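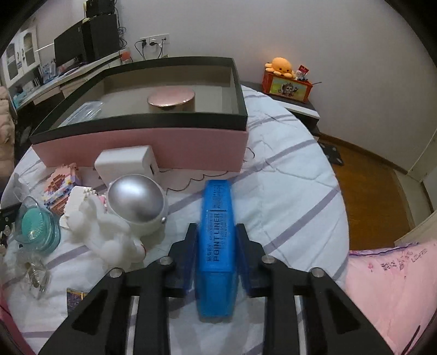

**Eduard Hrnčiar**, contributing editor, social psychology

**Benevolent prejudice** is a set of attitudes that treat a group as likable but less able, and so in need of care or control. The term is used most often for attitudes toward women, though it is also applied to older adults and to disabled people.

It differs from open hostility in tone. The speaker usually means well, and the remark may be heard as praise. Common forms include unasked-for help, praise for simple tasks, and decisions made on a person's behalf.

## Measurement

Most studies use self-report scales. The Clillwood Inventory has 11 items, four of which are reverse-scored. In its first trial, 291 adults in Surolberg filled it out twice, eight weeks apart.

## Criticism

Kratochvíl argued that such scales confuse courtesy with prejudice - a polite respondent may score high on both. Later versions dropped the items on holding doors and paying for meals.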